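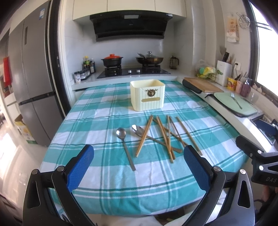 Drornside 开放日回来了，说点不中听的

版块：机器人与自动化 > 参观见闻
标签：开放日 Clinard 家务 夹爪

收筷子的猫
楼主
周一请了半天假去 Drornside 看 Clinard 的开放日，来回坐831路，单程一个多小时。先说结论，去之前我以为能看到机器人在厨房里干活，去了以后看到的主要是人拿着手持夹爪在厨房里干活。

流程大概是这样：签到，交200块押金领参观牌（走的时候退，我退到了，别的帖子里说退不了的我不清楚怎么回事），然后分组进去。前面是一个放片子的小厅，片子里机器人叠衣服、擦桌子、倒水，什么都会，配乐很大声。看完片子进样板厨房，工作人员站在桌边，手里握着夹爪，把散在桌上的筷子和勺子往收纳盒里收。收完倒出来，再收。我们这组站着看了挺久。

讲解说这叫采集示范动作，人做一遍，机器以后就学会了。他们的说法是单收餐具这一个任务就已经录了3,000条。我问那学会了没有，讲解说“模型在持续迭代”。我又问今天能不能看机器自己收一次，讲解说自主演示安排在下午场。

我就是下午场。

最后确实看到了一次自主的，Tanasarn 那台双臂，在另一间屋子里，桌上只摆了一把勺子和一个大口的盒子。夹起来，放进去，鼓掌。勺子是提前摆好方向的，柄朝着机器。我旁边一个小孩想把勺子转个方向，被拦住了。

我不是来黑谁的，我自己就在食堂设备这行，收餐具这件事我天天看人做，所以特别想知道到哪一步了。看完还是不知道。

有同场的出来说说，别光发合影。

半截螺丝
同场，上午的。我们上午看到的自主演示也是一把勺子，看来一天就那一个节目。

不过我对人拿夹爪那段反而没那么大意见。至少是真的在干活，比那个片子实在多了。我站得近，看了几轮，拿夹爪收筷子比想象中难多了，两根并排贴着的时候很容易一夹夹起一双，工作人员还得放下重来。要是交叉叠着，抽下面那根，上面的就跟着跑。

收筷子的猫
楼主
回复 半截螺丝：难我承认。问题是宣传页上写的是“走进机器人的厨房”。人在里面做示范，你写“走进数据采集现场”，我一句话都没有。

waterloo_桥洞
楼主这个要求有点苛刻吧。开放日本来就是给外行看个大概，你把“数据采集现场”写到宣传页上，谁来？
而且手持夹爪采数据这条路现在做的人很多，成本低，不用把机器搬进别人家，人拿着就能去真实厨房里录。愿意把这个环节摆出来给人看的公司我觉得挺坦荡的，Zisik 那边去年的开放日连厨房都没有，就一个展台，机器隔着玻璃，走近了还有人让你往后退。

不吃香菜的电工
回复 waterloo_桥洞：坦荡的前提是讲清楚。我也去过，讲解全程用的都是“我们的机器人在学习收纳”，我同事听完真以为那个夹爪里面有电机，自己会动，人只是扶着。我跟他解释到上车他才信是手捏的。

waterloo_桥洞
那是你同事的问题（手动狗头）

不吃香菜的电工
来参观的一半人都是这个问题，你说算谁的

竹签
想问个具体的，为什么是筷子？我家收筷子也就抓一把的事，人手一把抓起来在桌上墩一下就齐了。夹爪一根一根夹，就算以后真做成了，它收完一桌我碗都洗好了。

半截螺丝
回复 竹签：筷子细、轻、会滚，叠在一起互相挡，拿来考抓取很合适。勺子又是另一种麻烦，不锈钢反光，平躺着的时候柄贴着桌布，爪尖要伸到底下去。两样混着摆，算是厨房里比较刁钻的了。
至于快不快，现阶段大家都不谈快。

竹签
“现阶段大家都不谈快”，好，记下了，回头拿去跟我们厂长说。

收筷子的猫
楼主
回复 竹签：你这个问题我现场问了差不多的。我问为什么不设计成一次抓一把，讲解说两指夹爪“通用性更好”。通用性这个词我那天听了一下午。食堂里真要收筷子，是一个振动盘加一个斜槽，早就有了，便宜，坏了自己能修，就是不通用，只会收筷子。我们客户要的就是只会收筷子。

铁皮饭盒
不请自来，做过采集员，不是 Clinard 家的，干了一段时间不干了。
说点参观的时候看不到的：
一条示范录下来，中间夹掉了、停顿太久、手抖了、身体挡住镜头了，后面都可能作废。所以“录了3,000条”和“能用的有3,000条”是两码事，下次有人去可以问问讲的是哪个数。
还有，采集员会越做越熟，熟了以后摆东西会不自觉摆成自己好夹的样子。管得严的地方会让另一个人来摆，或者闭眼一撒。管得松的就看自觉。你们去看的那天是怎么摆的？

半截螺丝
回复 铁皮饭盒：上午我看到的是收完以后直接端起盒子往桌布上一倒，然后用手拨了拨。拨的时候确实把滚到边上的往中间拢了，这个算不算你说的那种？

铁皮饭盒
算一点，不严重。怕掉地上嘛，都会拢一下。真正离谱的是一根一根隔开摆，跟摆牌似的，那种数据拿去训练，到了别人家饭桌上就傻眼。

收筷子的猫
楼主
下午场也是倒出来的，这一点我给他们记个好。筷子压着勺子柄的情况也有，工作人员没有回避，老老实实先夹上面的。

waterloo_桥洞
楼主终于夸了一句，截图了

收筷子的猫
楼主
夸的是人。

灰色地带的猕猴桃
我补充一个角度，看的时候我一直在想场地。样板厨房弄得跟住家一样，灶台上有锅，调料也摆着，格子桌布，看着挺像回事。但真实厨房的乱不在这些东西上，在于每天都不一样。他们一个任务反复在同一张桌上录，桌布都不换的话，学出来的会不会是“在这张桌布上收筷子”？
我不是搞算法的，有懂的说说。

半截螺丝
回复 灰色地带的猕猴桃：会有这个风险，所以正经做的都会换场地换桌布换盒子。他们换不换不知道，我们参观的人也就看到一个厨房。

灰色地带的猕猴桃
那你们谁问了？

不吃香菜的电工
我问了。说“覆盖多种家庭场景”。我问多少家，说不方便透露。

竹签
不方便透露也是一种透露

waterloo_桥洞
你们也太容易下结论了，商业公司不公开采集规模很正常，你去问振动盘厂家一年卖几台他也不告诉你。

收筷子的猫
楼主
回复 waterloo_桥洞：振动盘厂家不告诉我一年卖几台，但是他会让我拿自己的筷子去试机，一袋子倒进去，卡没卡我当场看见。我对开放日的要求就这么高，让我自己撒一把筷子，机器上去收，收成什么样算什么样。掉一半我也服。

不吃香菜的电工
附议。失败的演示我见过不少，没有一次是因为失败把我劝退的。倒是勺子摆好方向那种，看完我回去写报告都不知道怎么写，最后写了“现场秩序良好”。

半截螺丝
回复 不吃香菜的电工：哈哈哈哈哈你们领导批了吗

不吃香菜的电工
批了，让我明年再去一次。

mango_冰
弱弱问一句，现场可以自己试手持夹爪吗？我对机器人能不能成没什么看法，就是想捏一下那个东西……

收筷子的猫
楼主
回复 mango_冰：可以，最后有体验环节，一人5分钟，要排队。我排了。说实话这是全场我最喜欢的部分。捏下去指头合拢，松开就张开，手感比较硬，时间长了虎口酸。我头几次都把筷子夹飞了，后来发现夹中间偏后的位置比较稳，夹头上一抬就打转。
排我后面的阿姨一上手就会，几下收完，转头问工作人员招不招人。

铁皮饭盒
回复 收筷子的猫：虎口酸是真的。你捏一会儿觉得好玩，捏一个班下来拧瓶盖都费劲。参观的人很少问这个，都问什么时候能买到。

mango_冰
谢谢楼主！那我下次去，为了那5分钟也值

灰色地带的猕猴桃
回复 铁皮饭盒：一个班大概怎么排？中间能换任务吗，还是一直收筷子？

铁皮饭盒
各家不一样，我待的那家按任务排，排到什么就一直做什么。叠毛巾最舒服，最怕排到拉链。收餐具算中等，声音烦，不锈钢掉盒子里叮叮当当的，戴耳塞又听不见组长喊停。

waterloo_桥洞
话说回来，楼主你到底希望这事成还是不成？听着像是怕机器人抢了你们食堂设备的生意。

收筷子的猫
楼主
回复 waterloo_桥洞：我巴不得它成。食堂洗消间招人有多难你可以去打听一下，又热又湿，地还滑，来一个走一个。谁真能拿出一台能在那种地方收餐具的机器，不用通用，我第一个写采购申请。
但我写申请得有数。一小时收多少，掉多少，坏了谁来修，能不能冲水。这四样我那天一样都没问出来。Tanasarn 的资料我带回来了，印得很厚，参数页上写了臂展和重量，成功率那一栏写的是“视场景而定”。

竹签
能冲水这个我猜连问都没人问过

收筷子的猫
楼主
我问了，讲解去找了另一个人来，另一个人说家用场景暂时不考虑冲洗。我说我是食堂的，他说那可以留个联系方式。留了，到现在没人打来，倒是收到一条短信请我给参观体验打分。

半截螺丝
打了几分

收筷子的猫
楼主
没打，链接点开是空白页。

waterloo_桥洞
行吧这个我没法替他们圆。不过我还是那句话，采集这一块愿意开门让人站旁边看，比隔着玻璃强。你们把标准都拉到“当场撒一把”，以后人家干脆不开了，大家只能看片子。

不吃香菜的电工
回复 waterloo_桥洞：不开就不开，我省半天假。

灰色地带的猕猴桃
我站中间。厨房那段值得看，片子和那把勺子可以删掉。要是能把采集和自主放在同一张桌上，人收一遍，机器收一遍，同一堆筷子，哪怕机器那遍很难看，我觉得比现在有说服力得多。

铁皮饭盒
回复 灰色地带的猕猴桃：这个建议好，就是做起来要命，机器那遍可能收到闭馆

竹签
收到闭馆我也看，带个小板凳

mango_冰
请问押金可以刷卡吗，还有831路末班几点，站牌上看不清

收筷子的猫
楼主
回复 mango_冰：押金扫码，原路退。末班我没赶到那么晚，下午场结束出来车还很多。下车那站和园区大门隔一条马路，没有天桥，走地下通道，出口在加油站那一侧。参观要带身份证，我前面一个人没带，登记了半天。

不吃香菜的电工
补一句，样板厨房里不能带饮料进去，门口有柜子，柜子要自己设密码，别设完就忘，我同事（还是那个）忘了，找人开的。

半截螺丝
你同事是真的来参观的吗

不吃香菜的电工
他是司机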